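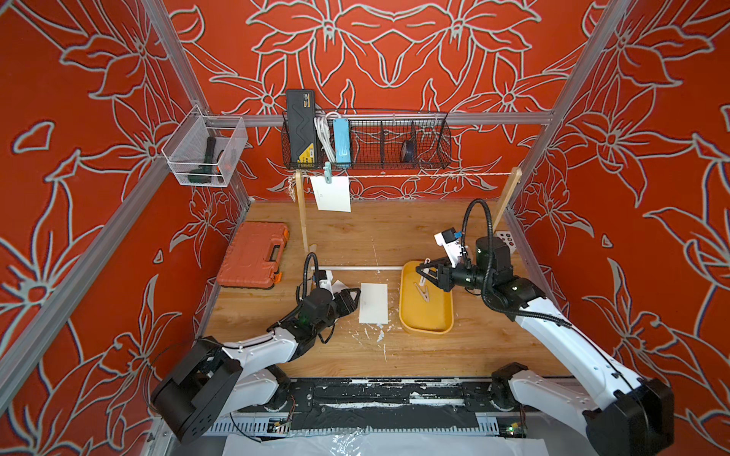
January
Prepared by Fumiko Arai, Records Services, Cidmont

Section 4. Preparing Paper Records for Scanning

This section applies to all staff who send paper files to the Cidmont scanning center. It covers sorting, cleaning, and batching. Instructions for the Okabe scanner itself are given in Section 5, and indexing in Prindix is covered in Section 6.

4.1 Before You Begin

1. Confirm that the file is on the transfer list for your department. Files that are not on the list will be returned unopened.
2. Wash and dry your hands. Do not use hand lotion before handling records.
3. Clear food and drinks from the work surface.
4. Take one folder at a time from the box and leave a marker card in its place.

Note: Personnel files and sealed files are handled under Form 44. Do not open them at a general work station.

4.2 Sorting

1. Open the folder and check that the name on the tab matches the name on the first page.
2. Separate full-size sheets from receipts, cards, and other small items.
3. Place full-size sheets face up in a tray, with the top edge of each page facing the same way.

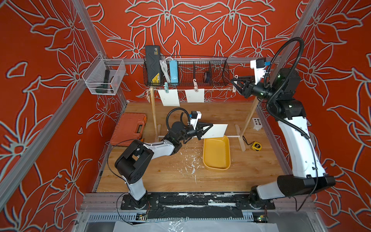 Figure 4-1. A sheet of paper held over the yellow tray.

4. Put small items in a clear sleeve. Write the folder number on the sleeve label, never on the item.
5. Keep pages in the order in which they were filed, even when the dates appear to be wrong. Report the problem on the batch sheet instead.

Caution: Do not pull apart pages that are stuck together. Place the whole group in a sleeve and mark it "Hold for review."

4.3 Removing Fasteners

1. Remove paper clips by hand. Slide the clip off along the edge of the page.
2. Remove staples with the flat remover supplied in the Prodell kit. Claw-type removers tear the corner and are not permitted.
3. Drop staples into the covered cup and empty it at the end of each shift.
4. Unfold corners and smooth them with the bone folder. Creases that run through text need only light pressure.

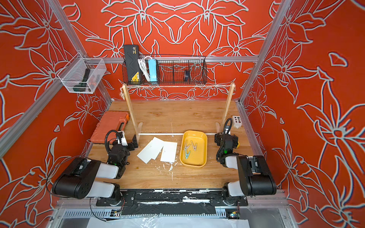 4.4 Batching

1. Count the sheets. A batch may hold no more than 200 sheets, including the batch sheet.
2. Place the completed batch sheet on top. It must show the folder number, the sheet count, and your initials.
3. If a folder is larger than one batch, divide it at a natural break, such as the start of a new letter, and mark the parts "1 of 2" and "2 of 2."
4. Carry finished batches to Room 159 before 3:30 p.m. Batches received later are logged the following morning. 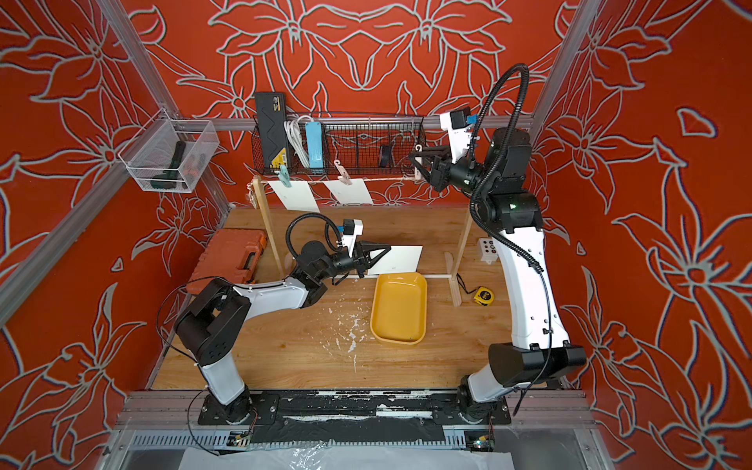

Fragile pages are to be kept out of the automatic feeder - this includes carbon copies, onionskin, and any sheet with a tear longer than a thumbnail. They are scanned one at a time on the glass and should travel in their own folder. Check each one on a level surface before it goes in. White paper laid flat on a light wood-grain tabletop, as illustrated, is suitable for this check; turn the sheet over once and look along all four edges. Mark any tear on the batch sheet with its position on the page.

Questions about this section should be sent to Haruto Uchida in Records Services. Include the folder number and the batch number in your message.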